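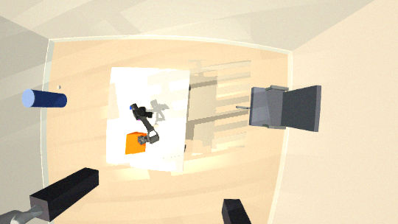
Wycliffe Rweyemamu remembers asking, the first time he came to a Sunday repair table in Zorkville, whether a coat with a torn lining was too small a job to bother anyone with, and being told to sit down and thread a needle.

November, by the Druvitz Mending Library
14 shares | 3 comments

ZORKVILLE – The Druvitz Mending Library is very happy to announce that it will be open every Sunday afternoon through the winter, starting at one o'clock, and that everybody is welcome, whether you have sewn all your life or have never so much as put a button back on a shirt.

Our neighbors have been asking for longer hours for quite a while now, and we have wanted to say yes for just as long! Thanks to a grant of $3000 from Lüthi, the fabric shop on Mill Street, and another $3000 raised at our fall supper (the squash soup sold out before half the line had been served, and we are sorry to those who missed it), we can keep the lights and heat on until spring and buy a good supply of thread, patches, zippers and darning wool.

Over the past year people carried 700 pieces of clothing through our door, and a great many of them were winter coats. For that reason the first four Sundays will be given over to coats, with help on linings, pockets, cuffs and those stubborn zippers that come apart at the bottom. After that we will move on to sweaters and socks, and then quilts, which take up a lot of room and need a Sunday or two to themselves.

There are 11 sewing machines to borrow by the week, including the quiet Siltent models that so many apartment dwellers have asked for. Please bring back the foot pedal along with the machine. We have two pedals at the desk right now that we would dearly love to match up with their owners.

There is no charge for help or for thread. Zippers are sold at cost. Children are welcome with a grown-up, and there will be tea and usually some kind of cake.

To borrow a machine or ask about a large repair, stop by the desk on any open day and leave your name in the green book.

14 shares | 3 comments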